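Section 4: Recording your first picks
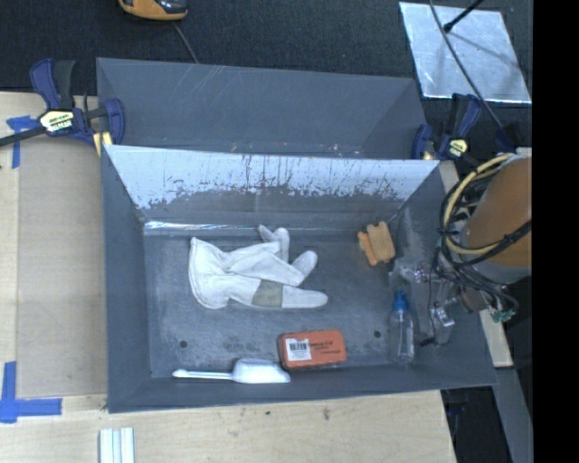 Your first session on the Cleremico cell should run to 300 picks, and it's a great moment when the arm starts to build its own library! Mix soft and hard items in the front bin, like the glove with the orange-red box and the blue-capped bottle.

1. Check that both bin clamps are tight.
2. Press Record and let the arm try one pick.
3. Mark it Good or Miss.
4. Stir the items after every 33 picks.

Caution: Keep hands out of the bin while Record is lit.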